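June, evening, the window open

I did not write for many days. The notebook was under the newspapers and I was too tired to look for it. Now the dishes are done and it is still light outside, so I will try to put down what happened with the garden and with the choir, and also with my tooth, in this order.

The garden first. When I took this piece of ground at Jondham in spring, the woman at the office gave me a key and a sheet with the rules, and I read the rules at home with the dictionary next to me. One word was "bindweed." I did not know it. In my language we have a prettier name for this plant, and my grandmother let it grow on the fence for its white flowers. Now I know why the rule says to remove it. I dig and I find the white roots, thick like cooked noodles, and each one breaks exactly when I pull. I took out two buckets today. The neighbor on the left looked over and said, "You will be doing that till you retire." I said I have retired already. He laughed very much and gave me a lettuce.

I have four beds. In the first one are the potatoes, and they are well. In the second I put beans, and the slugs ate them, so I put beans again and they ate them again. The third is for onions. The fourth I left for flowers, and my daughter told me on the telephone that this is a waste of a quarter of the garden, but she is not the one who goes there in the morning. The sweet peas have started. I brought home a small bunch and put it in the mustard glass, and the whole kitchen smells.

I go there by bus, the early one, when the driver is still drinking his coffee. It is a good time. There is fog on the low part near the river and you hear only pigeons and the road far away. I carry my water in the blue can from the tap at the gate, because my plot has no tap, and I must go four times with the can if the weather was dry. My shoulder knows each of these walks. I have thought about buying a barrel. In the Prantl catalog there is a green one with a lid, but the price is high, and I would have to ask somebody with a car to bring it. I will think until autumn. Then it will rain and I will not need to think any more.

I have trouble with the rhubarb. The person who had the plot before me left it, a very old plant with leaves like umbrellas, and everybody who walks past tells me something different about it. One says I should pull and never cut. Another says I must stop picking when June is over, or it will be weak next year. I asked a third person and she said her mother picked until August and lived to be very old, the mother or the rhubarb, I did not understand which. I made compote. I used too much sugar at first, then I added more rhubarb, then the pot was too small. There are now jars on the windowsill, in the cupboard, and one behind the bread. I wrote the month on them with the thick pen.

Now the choir. We had the summer concert in the hall at Lollus. I was nervous because for the first time I stood in the front row of the altos. They moved me there because I am short, not because of my voice, the conductor was very clear about it. We sang six songs and one of them is in Latin, and that was the easiest for me, because in Latin everybody is a foreigner. In the English songs I must be careful with the "th." When we sing "the earth" I feel my tongue has to hurry. The woman beside me says that nobody can hear one "th" in a choir, but I can hear it.

We began a little too fast. I think the piano was nervous too. In the second song the tenors came in one bar early, and the conductor looked at them with such a face that they stopped, and then they were one bar late. After this it went well. The slow song at the end was beautiful. I had not expected that it would touch me so much, because in the rehearsals we only talked about breathing. But in the hall with the people sitting quiet, and the doors open to the yard, and a child somewhere asking for juice, I had to look at the clock on the wall to keep my voice straight.

Afterward there was tea from the big machine and cake on long tables. I had made the poppy seed cake. I always make it too early and then worry it is dry. Two people asked me for the recipe, and I promised to write it, and now I have the problem that my recipe is in glasses and spoons and "until it looks right." Yesterday I tried to measure it. My glass holds more than an American cup, and I do not have a scale that works under the weight of an apple. I wrote down numbers, I looked at them, and they did not look like my cake. I will bake it once more from the paper and see. If it is bad I will eat it alone and correct the paper.

They passed a hat for the roof of the hall, and at the end it was 176 dollars and one button. The whole roof fund now stands at 2457. It is written in chalk on the board next to the coats, and after each concert somebody wipes the old number and writes the new one. I like this board. At home we had such a board in my school for the collection of old paper, and my class was always last.

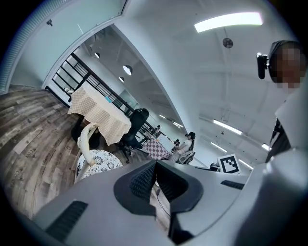
And so to my tooth. It began in the night after the concert, maybe from the cold wind at the bus stop, maybe from the poppy seeds. I do not like to telephone in English. In person I can use my hands, but on the telephone there are only the words. I wrote my sentences on paper before I called, and the lady at the dentist asked the questions in a different order than I had written the answers. Still we managed. I got an appointment at ten in the morning, in the practice behind the Irnow store, where before I had only bought thread and batteries.

The dentist was young and very polite. He told me everything before he did it, and this I did not want at all, but I thanked him each time. A filling had a crack. It is an old filling, from before I came here, and he said it was good work and that it had lasted a long time. I was proud, as if I had made it. I wanted to tell him about the dentist in our town who did it, how he sang under his mask and had a parrot in the waiting room, but my mouth was full of his fingers and cotton. When I could speak again my lip was asleep and the story was not possible. I told it to the woman on the bus instead, and I think she understood half.

I could not eat until late afternoon. Then I had soup with the neighbor's lettuce next to it, and a slice of bread without the crust, and one spoon of compote. The sweet was not good for the tooth, so it was only one spoon. I read some pages of the book from the library. It is a thick one about a family with a shipyard, and I am always mixing up the two brothers. I have made a small family tree on the bookmark. There is a word on almost every page that I underline in my head and promise to look up, and then the story goes on and I do not. Today I did look up one, "begrudge." I tried to find an example from my own life. I think I begrudge the slugs the beans.

My daughter called in the evening. She asked if I am coming in August or if the garden will not let me. She said it as a joke, but she wanted the answer. I told her that I will come for two weeks, and the neighbor on the left will water, I have not asked him yet but I will give him jars. She asked if they have a choir near her that takes visitors. I said I do not need to sing everywhere. Later, when I was closing the shutters, I noticed I was humming the slow one.

Things for tomorrow. Buy copper tape for the third sowing of beans. Bring back the cake tin to the woman from the sopranos, it has her name on tape and I must not keep it until winter like the last one. Write to my cousin, I owe her a letter since Easter. Ask at the gate if I may use the old boards behind the shed for the edge of the flower bed. Soft food on the left side for one more day.

It is dark now and there are moths at the lamp. I should close the window, but the air is so good that I will wait until I have brushed my teeth.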